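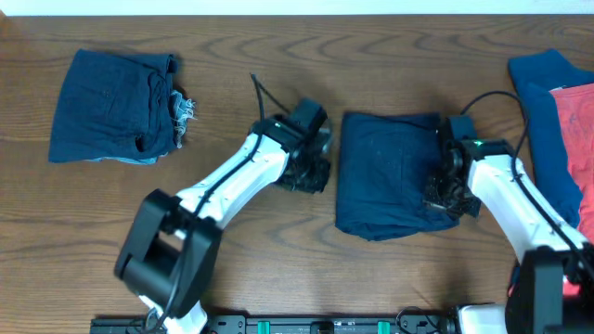 Folded jeans and a second navy bundle on the wooden table, with more clothes at the right.

Felby Folded Clothes

Felby is a set of 400 short recordings of everyday clothes being folded and put into piles on a table. It was put together for the Skeltedow project and is kept by the Ciobanu group. This page covers what is in the set and how it is laid out.

What is in it

Jeans: 100 recordings
Other garments: 300 recordings

Most of the clothes are second-hand. Dark colours make up a large share, as navy on navy is where folds and edges are hardest to make out. Frayed hems, lint and faded prints were left as they were. Nothing was ironed before recording.

How the clothes are folded

Jeans are folded leg to leg, then in half, then in half again, to give a bundle that is close to square. Tops are folded sides in and then bottom to neck. A bundle counts as finished if it holds its shape when left alone. Slightly untidy edges are accepted. A sleeve or leg hanging out is not.

Finished bundles stay on the table while the next garment is worked on.

Files

clips/ holds one file per recording
labels.csv gives the garment type, main colour and result
notes.txt lists known faults

The result column takes one of three values: folded, partly folded, dropped.

Known faults

In 8 recordings the garment type is given as "other" where it should be "jeans". These will be put right in the next version.
Colour labels were entered by eye. Black and dark navy are mixed up in places.
There are no socks, underwear or bedding.

Changes

November 17, 2024: second version. Added the result column and took out repeated clips from the October upload.

Use

Free for study and teaching. Please name Felby and the version used. The older Hokitz folding set uses different labels and should not be merged with this one without changing them first.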